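Soap dishes and a clear box
11/7/18

I finally replaced the soap dish in the bathroom. The old one had a flat bottom, so the bar sat in its own puddle and went to mush. A bar I opened in May lasted 30 days, and I threw away the last third of it.

The new one is green with ridges inside. I like the color more than I expected to.

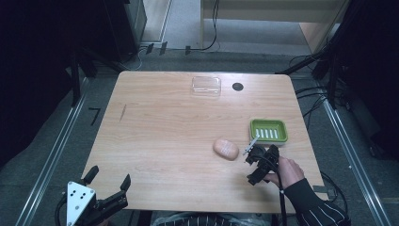

I still buy plain bars from the shop in Umgate – three at a time, and the spares go in the hall closet. Liquid soap never lasts long at our house. Next I need to do something about the kitchen sink.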